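Getting used to the new knee

I had my right knee replaced in August, at the hospital in Todcombe, and a few people have asked how it went. It is easier to write it down once than to keep typing the same message.

The wait was the worst part. I was on the list for 11 months, and for the last few of those I was going down stairs sideways like a crab. I stopped walking to the store. I stopped going to the upstairs bathroom unless I had another reason to be up there. If you are at that stage, ask for the physical therapy referral before the operation, not after. I did 9 weeks of leg exercises beforehand and I think they did more for me than anything I bought.

And I bought a lot. A raised toilet seat, a grabber, two kinds of ice wrap, a wedge pillow from a company called Oria that cost too much and slid off the bed every night. The grabber I still use. The pillow is in the closet.

I also spent far too many evenings reading about surgery. Not just knees. I would start on knees and end up on gallbladders, or how stitches are tied, or the history of ether. I am not sure it calmed me down, but it passed the time, and by the end I could follow most of what the surgeon told me without asking him to say it again.

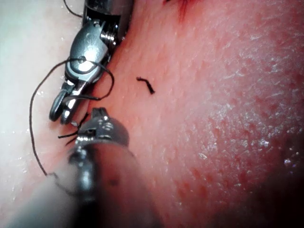

The day itself was dull. I was there at 6 a.m., had a spinal block, and remember somebody talking about their garden. By lunchtime I was eating toast. They had me standing that same afternoon, which I had been warned about and still did not believe until there were two people holding my elbows.

The first two weeks at home are hard and I won't pretend otherwise. The nights were long. I could not find a way to lie down that lasted more than an hour. I kept a notebook with the times of my pills, and I would tell anyone to do the same, since at three in the morning you will not remember whether you took the last one.

Bending was slow. Straightening was slower, and the therapist cared more about the straightening. I did heel slides on a baking tray with a dish towel under my foot, which worked fine on the carpet.

Walking came back in small pieces. First it was to the mailbox, then 200 steps, then to the corner of Fletengate and back with one cane. Last week my phone said 3834 steps for the day, most of them around the grocery store. I was pleased with that — and I slept badly after it, so I took the next day off.

I can't kneel yet. It feels like kneeling on a bag of gravel. The scar is still pink and a bit numb on the outside edge, and they tell me the numb part may stay. Stairs going up are normal. Stairs going down, I still hold the rail.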